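Last updated: 2024-07-27

Search news and product notes Enter keyword Go

Stidholm Releases Herance 5, a Simulation Kit for Wrist-View Gripper Tasks

MORISTHORPE. Stidholm today released Herance 5, a software kit for building and scoring tabletop handling tasks in simulation. The kit is meant for teams that train or test control software for two-finger grippers and want to run the same task many times before using lab hardware. It replaces Herance 4, which will receive fixes until the end of August.

Herance 5 ships with 269 task files. Each file sets the starting layout, the objects, the light sources, the goal condition and the time limit. Tasks cover picking, placing, stacking, upright insertion and moving household items in and out of open containers. A task file is plain text and can be edited without the Stidholm editor.

The object library has grown to 2,663 models. Most are low-polygon meshes with separate collision shapes, so that contact can be computed at a high rate on an ordinary workstation. Bowls, cups, boxes and cylinders are supplied in several sizes. Users may replace any model with their own, provided the mesh is closed and a mass value is given. Models without a mass value are rejected when the task is loaded, and the name of the file is written to the log.
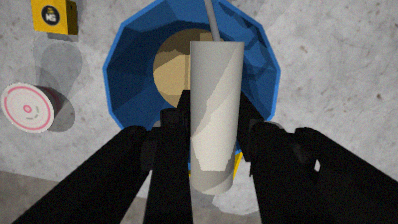 Camera placement is set per task. The wrist view moves with the gripper and is rendered at the same time step as the fixed views, so that all streams line up with the joint readings. In Herance 4 the wrist view could lag the joint log by one step under heavy load. That fault has been corrected. Recordings made with the older release can be re-rendered from their saved states with the convert command.

Shadows are now computed for every light in the task file. Earlier releases used a single soft shadow under each object, and customers reported that policies trained on those images did poorly under strong side light. Shadow detail can be lowered in the settings file where speed matters more than image quality. On low-polygon models, the higher setting may produce angular shadow edges. This is a known limit of the current renderer and does not affect contact results.

Grip force, finger friction and finger travel are set in the gripper file. Three gripper files are included: a parallel type, a linked type and a short-finger type. Slip is logged as a distance and a direction for each contact point. A run is scored as complete only if the goal condition holds for the full settling period, which is two seconds by default.

The scoring tool, Palacios, is installed with the kit. It reads the run logs and writes a table with one row per attempt. Palacios reports completion, time to first contact, peak force, slip and the number of re-grasps. Of the supplied tasks, 86 include reference runs that can be used to check a new installation. Results on a correctly installed system should match the reference table to the third decimal place.

Herance 5 runs on Linux and Windows. A graphics card is required for rendering but not for contact-only runs. Existing customers with a current support plan can download the release from their account page at no charge. New licenses are sold per seat or per site, and a trial license is available on request. The trial includes the full object library but limits batch runs to one process.

Release notes, the file format guide and the list of known faults are included in the download.

About Stidholm

Stidholm makes simulation and test software for robotic handling. The company is based in Moristhorpe and sells to research groups, equipment makers and system integrators.

Press and sales requests should be sent through the contact form on the Stidholm website.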